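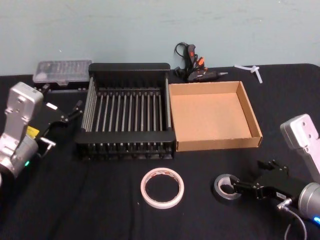
A reader wrote to tell me I had the Sellow method all wrong, that the number was only there to get people moving, and that she had cleared 200 things out of her house in a month and felt ten years younger. I'm glad for her. I still don't buy it.

For those who missed the first post, Sellow is an app that gives you a target. You tell it how big your home is and it tells you how many things you ought to get rid of. Mine came back with 300. I live in a one-bedroom apartment over a shop in Kostemstead. Where the 300 comes from, the app won't say. I looked through the help pages and found a paragraph about "households like yours" and a link to upgrade.

So my first question for the reader was what she counted. She was nice enough to write back. A box of buttons was one thing. A pair of shoes was two. Expired coupons were counted one by one, and she admitted that was a good evening. I would have done the same! If you give a person a number to hit, they'll go for the junk drawer and leave the exercise bike alone. The exercise bike is one thing and takes up half the bedroom. I know which one I'd want gone.

I did try it for a while. I went through the kitchen first, like you're told to, and put aside a garlic press, some lids with no bottoms, and the fondue set. Then in the second week I made fondue. I'd had the set for years and hadn't touched it, and I can't prove that taking it out and looking at it is what put the idea in my head, but it seems likely. The app has no button for taking something back. You can only add to the pile.

Then there are the boxes. Sellow wants you to sort everything into matching bins before you decide, and it just so happens to recommend Bavetti bins, which fold flat and have a little window for a label. They're nice bins. They're also more things. A friend of mine bought a stack of them to get ready for her big clear-out and they're in her hall closet now, folded flat, where the vacuum used to go. The vacuum is in the hall.

The part I have the most trouble with is the before and after. You've seen these posts. Before is a kitchen at the end of a bad week, with the blinds down. After is the same kitchen on a sunny morning with one lemon in it. I want to see the kitchen in March. I want to see it when the kids have been home with a cold and somebody needed to glue something to something else on the table. My guess is that it looks the way kitchens look, and that's fine by me, but it doesn't sell a subscription.

The reader's other point was about resale. She said I ought to look at the money, and that people in her group had made 2,000 dollars selling what they didn't need. Maybe some of them did. I took a bag of decent stuff over to Javier, the secondhand place by the bus station, and came home with store credit. It has to be spent at the store. I'm sure you can see the problem. I now own a lamp.

I asked her what people in the group had paid for the stuff in the first place and haven't heard back on that one.

To be fair to her, she does say her closets are easier to use and she can find the scissors. I believe that. I can find my scissors too, after one rainy Saturday when I picked a drawer for them and put them in it, but I won't pretend my place couldn't use work. The closet by the front door is bad. There's a tent in there I'm scared of. What I won't do is treat a number from a phone as if a doctor gave it to me.

If you've used Sellow and come out the other end, I'd like to hear how it looks a year on, and I'd especially like to hear from anybody who had to buy something back. I deleted the app after 2 weeks. It sent an e-mail asking if I was sure, and then another one with a discount. Both of those went in the trash and I didn't log either of them.

The garlic press is still by the door if anybody local wants it. It works okay. It's a pain to wash.

Filed under: House Stuff, Second Opinions
February 14, 2024, posted by the blog owner
Print this post | E-mail this post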